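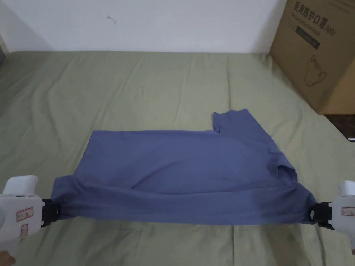

1/ I learn English for 11 years and I still fear the telephone. In a letter I have time - on the phone I have only my mouth.

2/ Today I called Wastik about a bill. I wrote three sentences on paper before. The lady asked something else, of course.

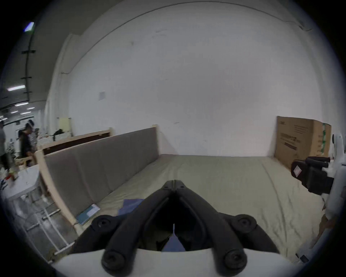
3/ My advice: say "please give me a moment." People do wait.

4/ I also keep a notebook of phone phrases. "Could you spell that?" is the one I use most.

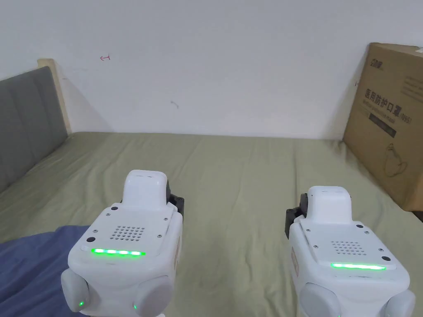 5/ Numbers are the worst. My customer number ends in 3484 and I said it twice in Greek.

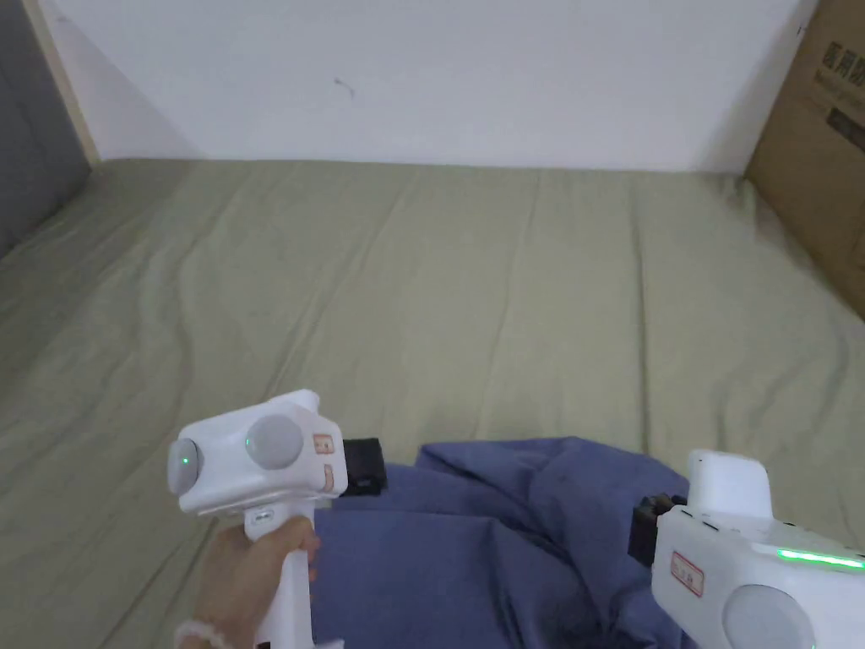

6/ In April I will try to call Pirevel with no paper. Wish me courage.

Comments

Kourkoulas: Same for me, after 8 years in Ohio!

Themis Vasilakis: I smile when I speak. It helps a little.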